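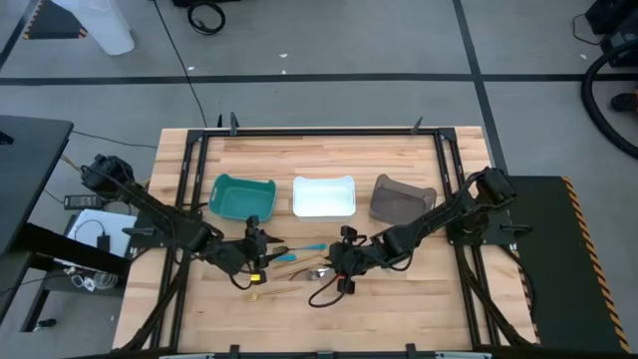 Three tubs along the back, Wednesday.

Second night of Craig Dunbar's sleep course and I remain unconvinced. He says I should be in bed by ten with the phone in another room. I did that. I lay there until well after one listening to the fridge, then got up and ate toast, which is apparently also wrong.

The course cost 259 dollars. For that you get a workbook, a login that didn't work until I rang them, and a pillow spray called Zarier that smells like the inside of a handbag. Kinga Halász swears by it. Kinga also swore by the magnets.

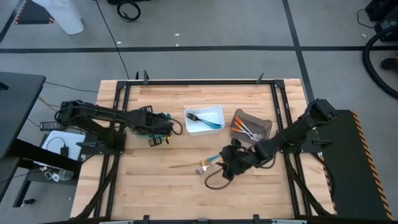 The workbook wants a score out of ten each morning for how rested I feel. I put 4 on Monday and 4 again yesterday, and I suspect I'd put 4 on the best morning of my life. What am I measuring it against? Craig's answer was that the number matters less than the habit of writing it down — convenient for Craig.

No coffee after midday is the one rule I'll grant him. I've had a headache since lunch, so something is going on there, even if it's only withdrawal. Mum drank tea until bedtime every night of her life and slept like a log in that awful back room at Abernathy, with the trucks going past.

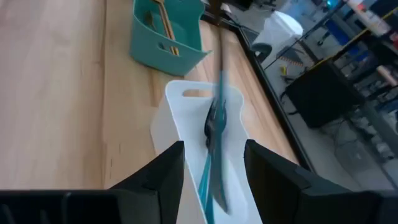

Tried the breathing before dinner. In for four, hold, out for 8. I lost count and got annoyed, and then my nose blocked up. Will give it until the end of September as promised, then I want my money back. Must ask whether the spray is refundable once opened. Lights out at ten again, supposedly.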